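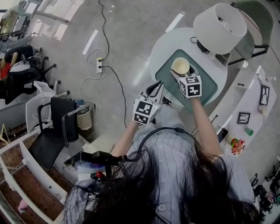 Episodes rejected for lost marker on the left gripper: discard or repair?

Posted by trimer_bench, Jan 3, 2020

We are recording two-handed tabletop episodes with hand-held grippers, each with a fiducial cube on its body. An overhead view is logged along with everything else. The task set is small household stuff: pick up a paper cup, set it on a tray, move the tray, and so on. The operator wears the mount and the cables run back over the shirt.

Of 305 episodes recorded so far, 173 pass our checker. Almost all the rest fail on one rule: the pose of either cube may not be missing for more than 3 consecutive samples. The left gripper fails far more often than the right. In most of our tasks the right hand does the grasping and the left is held open, waiting, and the operator lets it turn until the cube faces are at a bad angle.

What I want to know:

1. Is it reasonable to interpolate the left pose across the gap when the left gripper is idle, or does that poison the training set?
2. Should idle-hand segments be in the data at all?
3. Does clutter on the table matter for this? We have a lamp with a large white shade standing behind the tray and I have been told both to remove it and to leave it.

The checker is the stock one from Plisik with the default thresholds. I have not changed the camera exposure.

mamani_rig

Taking these in order.

Interpolation is fine if three things hold. The gripper opening does not change during the gap, the pose before and after the gap differ by a small amount, and you record which samples were filled. The last one matters most. Write a mask channel, one value per sample per hand, and let the training code decide what to do with it. We give filled samples zero weight in the action loss and still feed them as input. If you fill them and throw the mask away, you cannot undo it later, and you will want to.

Do not interpolate across a change in gripper opening, even on the hand you consider idle. A cup that goes from held to released inside a gap is a grasp label with no timing.

Keep the idle segments. A two-handed policy has to output something for both hands at every step. If the only left-hand data it sees is active left-hand data, it will start moving the left hand during right-hand grasps. We trimmed idle segments from our first set and had to put them back. What you can trim is the stretch at the start and end of an episode where both hands are still.

On the lamp: leave it, but move it between episodes. A fixed lamp behind the tray in every recording becomes a landmark, and the policy may learn the cup position relative to the lamp. A lamp that never appears is a different weakness. As for tracking, a white shade has no pattern on it, so it will not be decoded as a marker. The two things to watch are the shade hiding a cube face when a hand reaches past it, and auto exposure. A large bright object near the tray can shift the exposure enough to wash out the white parts of the cube. Lock the exposure before the first episode and leave it locked. A white table makes this worse, which is one argument for keeping a dark tray under the objects.

Also check the cables. If a cable is short on one side, the operator will rotate that wrist to relieve the pull and will not be aware of it. Give the left side more slack and record ten episodes before you touch any threshold.

donen_user

just raise the threshold. we run it at twice the default and the model trained ok

mamani_rig

Reply to donen_user: that depends on the sample rate and on how fast the hands move. For slow placing it may pass without visible harm. For anything with a quick approach, the end of a long gap can fall after contact. Raise it only together with the mask.

flatbed_calib

One addition, on the cause of the left-hand losses.

Before blaming the operator, swap the cubes. Put the left cube on the right gripper and the right cube on the left, change the IDs in the config, and repeat the same task. If the failures follow the cube, it is a print problem: glare from the surface, a lifted corner, or a face that was glued slightly rotated. If they stay with the left hand, it is angle or occlusion and the advice about slack applies.

Measure the cube-to-fingertip offset again after the swap. We skipped this once and every grasp in the batch was shifted by 2 mm, which the checker does not detect, as it looks only at whether a pose exists.

For the episodes already recorded, sort the rejected ones by longest gap before deciding. In our logs most failures were barely over the limit and could be filled with a mask. The long ones we deleted.

trimer_bench

Swapped the cubes. Failures stayed with the left hand. Exposure is now locked and I rerouted the left cable with more slack. The mask channel is in, and I am re-running the checker on the old episodes with it. The lamp stays on the table and gets moved at each reset.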